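Notebook - hand-held gripper kit, loan set from Prakura
Apr 19, 2022

Starting a fresh page for the Prakura kit. Guerreiro forwarded the quote again this morning and wants a yes or no from us before they go back to the client, so I'm writing down what I think while I still think it. Percy Villanueva has the other half of the notes (mount screws, charger, file formats). Mine are on handling and on whether the thing is worth the money.

What the quote says

Two grippers, spare pads, a case, a year of their upload service. 433 a month if we take the service, more up front if we don't. The sales sheet says "any home, any surface, no setup." I have read that line on three other products in the last two years and I own the leftovers of one of them. The sheet also promises 2000 usable clips from one operator in a month. It doesn't define usable. I wrote to ask and got the same sheet back with a nicer cover.

Handling, cloth task

Task was the table cloth: pinch, lift, lay down, smooth. We picked it on purpose. Their demo reel is all blocks and cups, and cloth is what Guerreiro's client keeps asking for. Glass top underneath, so there's also the question of what the pads do when you press down on something hard and slick.

The two fingers don't match in color, bright blue on the left and dark navy on the right. I like being able to tell left from right in the footage without thinking. Whether Prakura meant it or just ran two batches of pads, I couldn't get out of them.

Closing the fingers over a raised crease is easy enough. Closing them on cloth that's already lying flat is another matter. You have to come in low, push a little to make a fold, then squeeze, and my wrist complained well before Percy's did. The ribbing on the pad wants to run across the fold. Go in at a slant and you lose it. The manual gives this half a sentence.
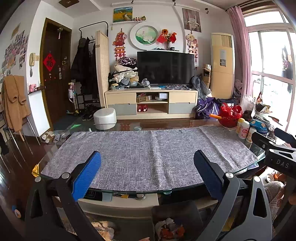
Living room vs. bench

Ran the same task on the Bakville bench last week, plain tabletop, nothing near it. Felt fine there. In a real living room you spend a lot of effort steering around other people's belongings, and the linkages are wider than your hand thinks they are. Bottles at the corner of the table were my main worry. Percy says you get used to the width. Maybe. I'd like to see that from someone who isn't also the person who recommended the kit.

Big window on one side of the room with full daylight coming in. Their sheet says exposure "adapts." I want the raw files checked for the bright side before I believe it. Percy to pull those.

Also: glass. Whatever software they run on the back end to work out where the gripper is, I'd expect a glass table and a big dark TV to be unkind to it. Asked Prakura directly. Answer was that it's "robust to typical interiors." Not an answer. Put it on the list.

Second position

Moved back and took the approach from the front, fingers open either side of the runner. Better for the shoulders. The cloth follows the rounded front of the table there, so you get a clean curve to aim at, and I stopped hunting for the edge. If we do keep the kit I'd write this up as the default stance for cloth and skip the one in their quick start card.

Set-down is still the weak part. Opening the fingers takes more travel than it should before the pad lets go, and on light fabric that tugs. Eight tries in a row, I got a lay-down I'd show a client on five. A bare hand gets it every time, obviously, so the tool is costing us something and the question is how much of that ends up in the data.
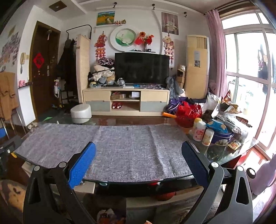 Compared with the Nasunska set

Nasunska is the older one in the cabinet. Stiffer trigger, uglier, no service attached. Spare pads are 185 a set from them, which made me wince in December and makes me wince less now. It does let go of fabric cleaner. It is also heavier, and Percy won't use it for a full session, so there's that.

For Guerreiro

- Not a yes yet. I'd take the hardware without the service if they'll sell it that way.
- Need a written meaning of "usable."
- Need to know what happens to footage shot in somebody's home once it goes up to them. Four pages of contract and I found one line on it.
- Want a softer pad to try - they mentioned one on the phone and then stopped mentioning it.

Percy disagrees with the first point and can write his own page. Loan set goes back in the case tonight, check the left trigger spring first, it clicked twice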